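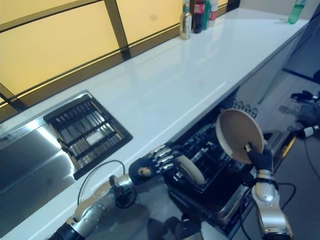 29th September

Spent most of today on the left hand again. The kitchen setup has been running the plate task since June, and every few weeks the fingers on that side start closing late. It isn't much of a delay, but with a plate standing on edge in a rack you notice it right away, as the fingertips reach the rim and then sit there.

I went through it in the usual order. Power off, arms parked low, then the cable check. The loop over the left elbow needs enough slack for the arm to reach across to the dishwasher, and if there is too much it snags when the elbow folds back. I've settled on a loop about as wide as my hand. It had crept tighter, so I let some out and re-tied it. The right wrist cable was fine.

After that, the finger joints. I wipe each one down and move it by hand through its full travel. The middle finger on the left felt gritty at the second joint. I took the pin out, cleaned it, put a drop of light oil on it and worked it back in. That took longer than it should have — the clip is tiny and I dropped it twice.

Then recalibration. I keep the routine on the Nellik laptop and it runs 200 open-and-close cycles per hand. The left one finished with no late closes. Before the cleaning I had stopped it at 123 with the fault already showing up often enough to be sure.

The gloved hand on the right gets less trouble. I change the glove when the fingertips go shiny, because plates start to slip at that point. Dalia Adomaitis, who had this setup before me at Vaststead, went by a count and swapped it every 496 grasps. I tried that and was throwing away good gloves, so now I just look at them.

One change to the dishwasher side. The rack rolls a little when a plate is pushed against the tines, and the arm's idea of where the slots are goes off with it. I'd been nudging it back by hand. I've now put a wedge behind the front wheel on each side, and so far it stays where I leave it. The door still has to be fully down before a run or the forearm touches it on the way in.

Still on the list: a new clip for the middle finger (Ondel has them, minimum order 100, so I'm looking elsewhere first), and tidying the floor on the right side of the machine. I'll run the full plate task tomorrow morning and write down what the left hand does.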